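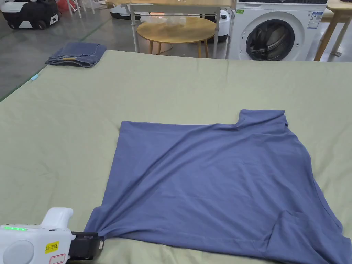

HOUSE & HOME

A year without buying clothes

I stopped buying clothes last November and said I would write about it when the year was up. The year is up. A few people have asked how it went, mostly my sister, so I'm putting it all in one place.

The rules were simple. No new clothes and no used clothes. Socks and underwear were allowed if something wore through. Gifts were allowed but I couldn't hint. Shoes I went back and forth on and finally decided they counted as clothes, with one exception that I'll get to.

I didn't start because of money, although I was spending more than I thought. I went back through my bank statements before I began and the average was $79 a month. None of it was on anything I would call a big purchase. It was a shirt here, a pair of sale pants there, a second sweater because shipping was free if you bought two. I could name maybe half of what I'd bought. The other half was hanging in the closet and I still had trouble matching it to the statements.

The real reason was the closet itself. We live in an older house on the MacLeish Road side of Plendbridge and the bedroom closet is about as deep as a bookcase. The rod had pulled out of the wall twice. The second time it came down at two in the morning and I lay there listening to hangers slide onto the floor and thought, I am not fixing this again until there's less on it.

The sort

Before the year started I took everything I owned and put it on the bed. I had never done this. I ended up with more than 100 things not counting socks, and that was after I'd already thrown out a few on the way from the closet to the bed because I was embarrassed by them.

I made a keep pile and a go pile. I'd read that you should also make a maybe pile, and I did that too, and it was a mistake. The maybe pile was the biggest of the three. It sat on the chair for almost three weeks and I wore things out of it the whole time. In the end I went through it again on a night when I was tired and in a bad mood, and that turned out to be a good time to do it. I kept 64 pieces in all.

Most of the go pile went to the donation room at the library. The worst T-shirts became rags. I have a lot of opinions about T-shirts now. The heavy ones I got for free at work events have lasted the longest, and the nice thin ones I paid real money for had holes by the belt line within a year or two. I don't know what makes those holes. I've been told it's the counter edge, the seat belt, the washer, and moths. I think it's probably the counter edge in my case, as I do lean on it when I cook.

The first few months

The first months were easy. It was cold, I wore the same three sweaters, and no one said a word. I unsubscribed from every store email I could find. There were a lot. One company had me on four lists.

What I noticed was how often I had been looking at clothes online without wanting any. I did it on my lunch break and I did it waiting for water to boil. For a few weeks I'd pick up the phone, remember, and put it down. Then I started looking at houses for sale in towns I'm never going to move to, so I can't claim I replaced it with anything useful.

January was harder because of the sales. I had a pair of gray wool pants saved on a site and they dropped to less than half price. I still think about them a little. My husband pointed out that I already own gray pants, and that's true, but they aren't wool.

Learning to fix things

By spring I had a pile of things with problems. A missing button, a hem coming down, a coat lining torn at the armhole. In other years I would have pushed those to the back and bought something. I can sew on a button but that was the end of what I could do.

There's a mending night at the community center that runs from six to eight. I had walked past the sign for years. Sarmīte Priedītis leads it. She worked in alterations for a long time and she is very direct. She looked at the hem I'd done at home and cut it out before I finished explaining it. Then she showed me how to do it again with the stitches going the other direction, and it took me the entire two hours to do one pant leg.

I went back and did the other leg the next time. I kept going through the summer. Here is what I can do now:

Buttons, including the kind with a shank.
Hems on pants and skirts, by hand.
Small holes in knits, if you don't look closely.
A torn seam, if it's straight.

I can't do zippers. I tried one and Sarmīte took it from me. I can't do the coat lining either, so I paid to have it done. Refugio Ventura at the dry cleaner did it for less than I expected and also fixed a pocket I hadn't mentioned. I had been carrying my keys on the other side for two winters because of that pocket.

Laundry

If you own fewer clothes you do the same ones more often, and they wear out faster. This seems obvious but I hadn't planned for it. Around May I noticed my two favorite shirts were fading across the shoulders, and I started paying attention to how I was washing things.

I'd always washed everything warm and dried everything on high until it was very dry. Now I wash cold, turn the dark things inside out, and hang most of it on a rack in the back room. Jeans get washed when they're dirty and not on a schedule. I stopped using fabric softener, mainly because we ran out and I forgot to get more. The towels are better without it.

I also fold differently. I used to stack the T-shirts and only ever wear the top three. Now they stand on edge in the drawer so I can see all of them, and I've been rotating through the lot. It adds a few minutes on laundry day. I fold on the bed or the dining table with the radio on and I don't mind it.

The rack is a nuisance when people visit. My mother-in-law moved it to the garage without asking and a whole load smelled like the mower. We have since talked about it.

The shoes

In August the sole came off my walking shoes. They were Benuras, the only pair I've ever had that didn't bother my left heel, and I'd worn them nearly every day. I glued them. The glue held for a week. I glued them again and clamped them overnight between two cutting boards, and that held for 16 days, which I know because I'd started writing it on the calendar.

After that I bought new ones. I'm counting it as the exception. I walk to work and I wasn't going to do it in dress shoes to make a point on a blog with a readership of mostly family.

A wedding

The other test was my cousin's wedding in September. Everyone I told about the year asked what I would do if there was a wedding, as if it was the one hole in the plan. I wore the green dress I wore to the last wedding. Two people said they liked it. One of them had been at the last wedding and had told me she liked it there too.

I did borrow a jacket. I thought about whether borrowing broke the rules and decided that it didn't. I spilled on it, so I also got to find out what it costs to clean a borrowed jacket.

How it came out

I got one gift, a scarf. I bought socks twice and the one pair of shoes. I got rid of nine or ten more things during the year as they wore out or as I admitted I wasn't going to wear them. The closet rod has stayed up. I used longer screws this time, so that may be part of it.

I didn't save the full amount. Some of it went to thread and needles and the repair bills, and some of it went to a good pair of scissors that I've hidden from everyone else in the house. I'd guess I came out a few hundred dollars ahead.

I'm not going to do a second year with the same rules. There are things I need. My winter coat has maybe one more season in it, lining or no lining, and I'm down to one pair of pants that I'd wear to a meeting. What I've done is start a list on the inside of the closet door. If something's been on the list for two months and I still want it, I can buy it. At the moment it says coat, black pants, pajamas, and gray wool pants with a question mark.

A couple of readers asked for the name of the detergent I mentioned in the spring post. It was Damus, the unscented one in the box. I've gone back and forth between that and the store brand and I can't tell the difference on anything but dish towels.

Mending night is on a break until after the holidays. I have a cardigan with a hole in the elbow waiting for it, and the yarn I bought to match is too light, so if anyone in town has dark brown in a medium weight, let me know.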